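Speaker notes, popular myths talk, Cendcombe

Open with the ten percent of the brain claim. Ask for hands. Pause. Then ask who can say where they read it – expect fewer hands.

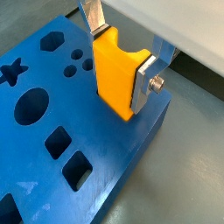 Next, the left-brain/right-brain story. People like it for its tidy slots, one for logic, one for art. Point at the blue board: a hexagon, small round holes, every shape with its own place. Brains don't sort like that, and I doubt the quizzes that say they do.

Skip the Plurness quiz if we're past 30 minutes.

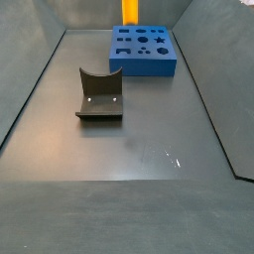 Page last changed: September, slide order only

Goldfish memory. The three-second figure has no study behind it that I could find, and I did look. Fish can be trained to feed on a signal.

Questions: someone will bring up sugar and hyperactive kids. Say the blinded trials mostly found no effect, then stop talking. Hard finish at 60 minutes.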